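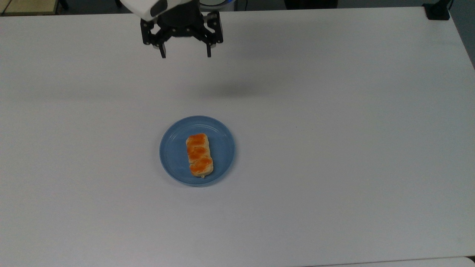 ok the white table thread, bc three of you asked and I keep typing the same answer in DMs. Short version – if you want a big plain surface, go matte. I wanted glossy for years and I was wrong. Look how soft the shadow goes on this kind of top, just a gray smudge, no hard shine bouncing back up at you. Has a bit of a lavender thing going on in places too, which I happen to like. Some people won't.

Color first. "White" means nothing. The Skotau sample I had at home looked like skim milk next to the wall. The Zapata one was cream. Put the samples down flat on the floor in the room they'll live in, look at them at breakfast, look again at night with the lamps on. I did mine in October and it was dark by dinner, very useful

No pattern. No fake grain, no speckle. I cut paper and fabric all day and speckle eats pins. You drop one and it's gone till your elbow finds it.

Seams!! Ask about seams before you pay. My old setup was two Mamgate tops pushed together and every long cut hit the gap and jumped. I lost so much good linen to that gap. One piece if you can get it up your stairs. Measure the stairs. Measure the turn on the stairs. I did not measure the turn

Money: I paid 400 secondhand for the top, legs seperate. New was way over what I had. Orlando Valderrama (he does shop fittings, lovely man, answers texts at 5 in the morning) told me to run my palm over the whole thing before handing over cash, edges too. Found one chip on the underside. Took it anyway

Size – mine is 2000 mm on the long side. I wanted longer, there's a radiator. Leave yourself room to walk round. If you have to squeeze past a corner forty times a day you'll have a bruise on your hip and I speak from the hip

Cleaning, since matte shows stuff differently. Pencil comes off with a damp cloth and a drop of dish soap. Ballpoint doesn't, not easily. Denim dye, ugh. I keep a roll of brown paper under the table and put it down for anything dark. Hand cream is the worst, you get these ghosty prints and you only see them from one angle

No scouring powder. Someone will reply telling you to use scouring powder. It leaves a shiny patch and the patch is forever, ask my old desk

Lighting! Forgot this. One lamp straight overhead and your own hands make a dark blob exactly where you're trying to cut. I've got two now, one each side, cheap Altel clip-ons, and it's so much better. Still a faint shadow but I can see the chalk line

Someone asked does plain white feel cold. Kind of? Mine did for a week. Then there was a mug and a tin of clips and a tape measure on it all the time and I stopped noticing. The rug helped more than I thought it woud

Height, quickly. Standing work, bring it up to where your elbows bend and then a bit lower. I used scrap blocks under the feet for a month before I bought proper legs. Ugly, worked fine, would do it again

OK that's everything in my head, kettle's going. Post your tables, esp if you went for a color, I'm thinking green for the small one and need talking out of it – Gifty Amoah

Recent from this author
Pins, and why I've stopped buying the cheap ones
Brown paper roll: where to keep it
Small table, big radiator
The stairs, part two

We use cookies to remember your settings and measure visits. Accept all / Manage choices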